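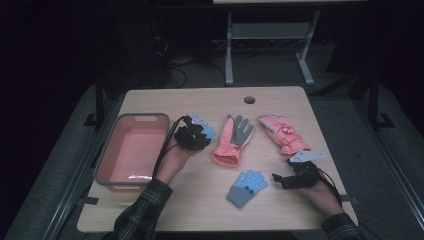 Vallura Gloves: read this before you train on it

Hello, and thank you for downloading Vallura Gloves! This is a set of tabletop recordings of gloves being sorted, picked up and put in a basket, made partly with a pair of black hand devices worn by a person and partly with a hand-held gripper. Godelieve Bakker and I put it together at Praruvgate, and we're very fond of it, but it has a fault in it that cost us most of January, and we would much prefer that you hear it from us first.

What is in the set

There are 863 episodes in all. The gloves are a mixed bunch (thin ones, knit cuffs, a puffy ski glove that everybody ends up loving or hating), and they start out on a light wooden table with the basket to one side. Hand episodes are in the folder called hands, gripper episodes in the folder called grip.

What went wrong

In 27 of the gripper episodes, the finger opening was logged wrong. The Dillisis encoder board dropped its zero point after a cable was bumped, and the logger, which should have stopped, kept writing the last value it had. So you get a file that says the fingers are closed while the video plainly has them apart. Our checking script only looked for missing values, and a repeated value is a perfectly fine value as far as that script was concerned, so everything passed!

Godelieve caught it from episode 474, where the arm in our replay test came down with its fingers shut and pushed hard against the tabletop. No one was near it, and the force limit did its job, but please take it seriously. A replayed file with a bad opening can drive a real arm into a real table.

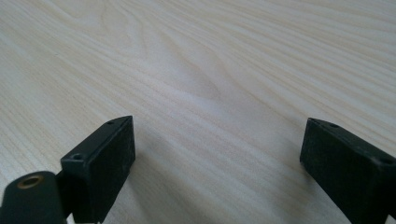
Gripper fingers apart over the bare tabletop.

What we changed

The bad episodes are listed in bad_opening.txt and are skipped by default. The loader from Chidiac now compares the logged opening with the video at the start of each episode, and it refuses to go on if the two are more than 14 millimeters apart. We also clamp the cable down now, and we zero the gripper before every take.

If you have the first release

Please delete the grip folder and fetch it again. The hands folder is unchanged, so you can keep your copy. If you replay anything on hardware, run it slowly first, with a hand on the stop button and everyone else well back.

Still open

We haven't rechecked the wrist angles with the same care, and Godelieve has her doubts about a few of them. If you find something odd, do write to us with the episode number, even if you're not sure. We're always glad to get mail.

Josefien Van Beek, for the Vallura team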